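## 3. Reading the book with the Kurnby group

I should say at the start of this section that I came to children's books about disability as a reader first and a researcher a long way second. I read *Norðdahl* aloud to my own nephew before I ever thought of writing about it, and I cried at the bit with the ferry, so please don't expect me to be neutral. What I wanted to know was simple enough: when a story is told by a child with a learning disability, do the children listening hear a person talking, or do they hear a lesson?

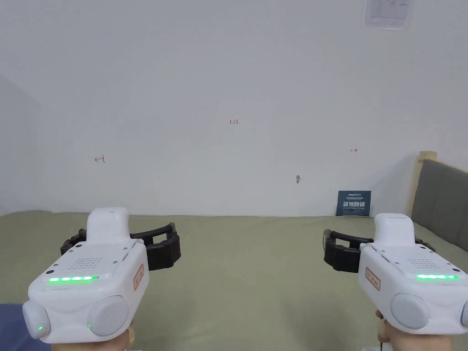
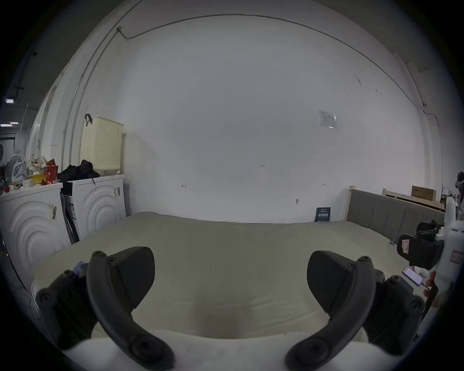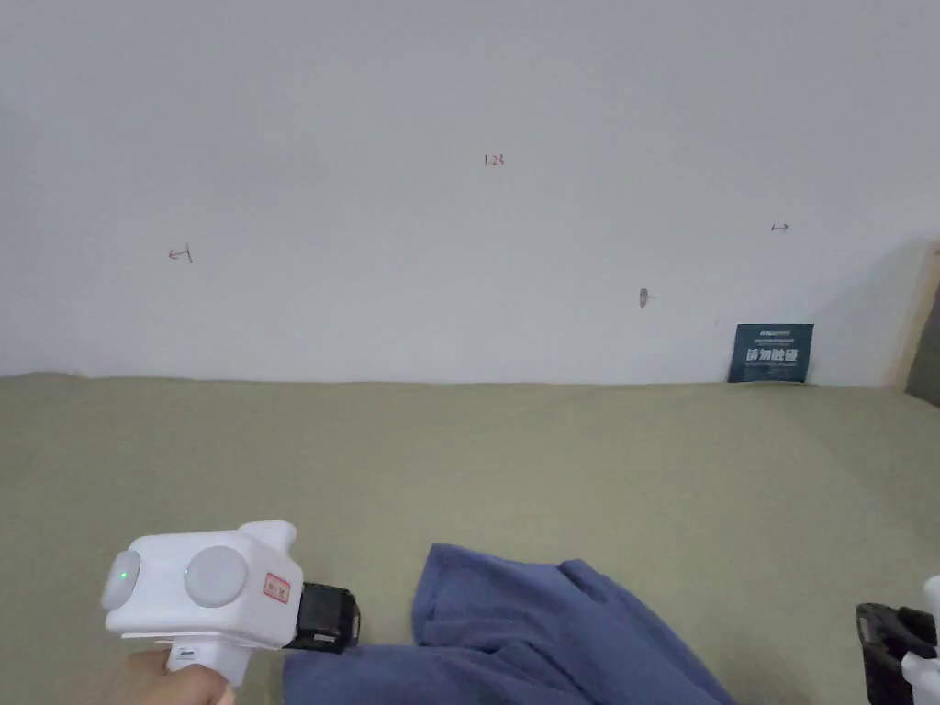 **Figure 2.** Three views with a white wall.

*Norðdahl*, for those who haven't met it, is a novel for eight- to eleven-year-olds by Skarphéðinn Kjærgaard. Its narrator is Wirno, a boy who doesn't speak much out loud but who never stops talking on the page. He's rude about his sister, he's obsessed with timetables, and he lies to the reader twice (once about a bicycle, once about his grandad, and the second one really matters). Kjærgaard never gives us the name of a diagnosis. Parents who review the book tend to complain about that, and I used to half agree with them. Having read it with 16 children at Kurnby, I've changed my mind!

We met after school, from September until the book was finished, and read 30 pages at a sitting, more if they begged. I read, they interrupted. I had planned a set of questions for the end of each session and dropped them after the first week, as they were killing the mood and the children had much better ones. Why does Wirno's mum answer for him? Is he allowed to be nasty if people are nasty to him? Who taught him to swear?

What struck me most was how late the question of difference came up. We were past page 100 before one girl asked, "Is there something wrong with him, or is he just like that?" There was a long argument about it, and I kept out as best I could. One boy said it was the same thing. Another said it couldn't be, because there was something wrong with everybody in the book and Wirno was the only one who'd noticed. I wrote that down on the back of my hand – my notebook was across the room and I didn't want to get up and break it.

Tamunoemi Nnaji, who read the transcripts alongside me, thinks I make too much of this moment. Her view is that the children had been talking about difference all along, through the timetables and the not-speaking, and that I only noticed when somebody used a grown-up's phrase for it. I've gone back over the early sessions with that in mind and I think she's partly right. There's a lovely stretch in the second week where they try to work out what Wirno sounds like, and each of them does him in a different voice. Nobody does a silly one. I'd marked it in the margin as "off topic", and I'm a bit embarrassed about that now.

Where we still disagree is over the lies. Tamunoemi reads them as a plot device, a way of keeping the grandad's illness back until the last chapters. I read them as the most respectful thing Kjærgaard does. Books of this sort so often give us a disabled child who is good and truthful all the way through, there to make the other characters kinder, and young readers get bored of him very quickly. Wirno lies well, and for his own reasons. When the truth about the grandad came out, the group was furious with him, properly furious, and two of them wanted to go straight back to the beginning and catch him at it.

So we did go back, which put us behind by a whole session, and the rereading is what I turn to next.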